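Setting Up the Brino Water Flosser (for Kids)

I wrote these steps after setting ours up twice, so learn from me! Do part 1 on a flat surface, with the cord out of reach.

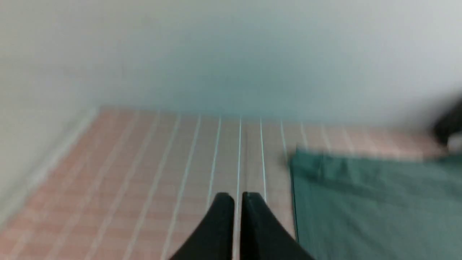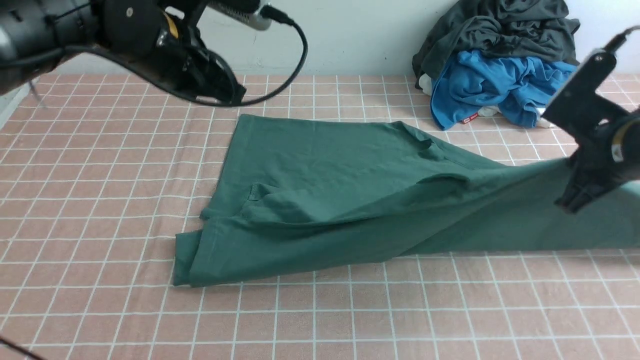
1. Rinse the tank and click it onto the base. Push until it stops wobbling.

2. Fill with lukewarm water to the lower line - that gives you 50 seconds, plenty for little mouths.

3. Press the small tip in and tug gently. If it slides out, try again.

4. Set the dial to 1 and have your child lean over the sink, lips almost closed.

Note: my daughter liked a practice squirt on her hand first.

Caution: never switch it on before the tip is in the mouth. Our mirror got soaked!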